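# Small Objects Gallery: The Bedside Tray

Koltholm House keeps a picture gallery of everyday belongings for its residents and their families. The theme for this season is the bedside tray, the place where small items are kept together overnight. The house has 21 resident rooms in two wings, Rinden and Lie, and the gallery is open to both. Notes are prepared by Sigrun Viklund of the household office.

Page last revised 2020-06-24. The next theme, kitchen drawers, will be published in September.

**Tray on a plaid sheet**

A shallow white cardboard tray with a lime-green rim. Its contents include two pink plastic clips, a black case with a metal snap, a small white container and a walnut.

The black smartphone lies outside the tray, on the sheet, with its charging cable running back to a power strip. Residents are asked to keep cables clear of space heaters — and to leave the top of each heater uncovered.

Trays may be requested from the household office on Bomgate. A tray remains with the room when a resident moves.

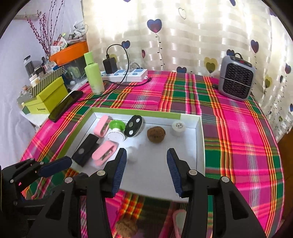 **What size of tray should a resident request?**

The small tray suits most bedside tables, and the office can supply a larger one for a dresser or shelf.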